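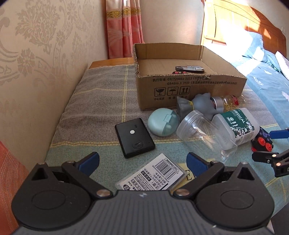

Progress report to the Grovia fund, 12th August

The hand-held gripper work at Fanddale is on schedule. Staff have recorded 551 of the 2000 sorting runs agreed in January, using mixed household goods and an open carton. Six people are now trained, two of them former packers from the Vornville site.

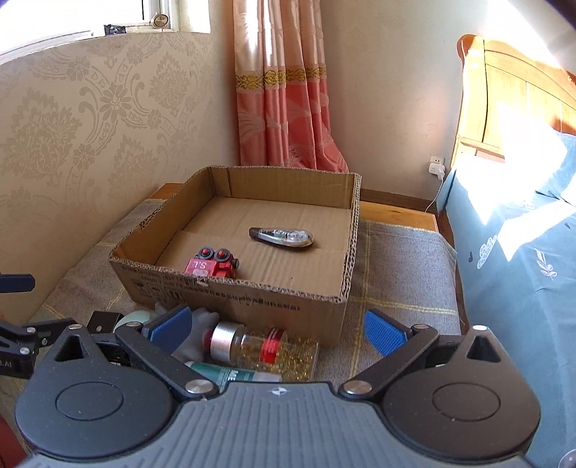
Sorting set with carton, jar and glove, Fanddale.

The main change for staff is in the working day. Packers used to stand at one bench for a full shift. They now record for 15 minutes, then swap to checking or labelling. Two people reported sore wrists and asked for a lighter handle. Fu has agreed to supply one.

No posts have been lost. Pay grades for the new duties are still open, and Wing-yan Leung will send the proposed rates with the next claim.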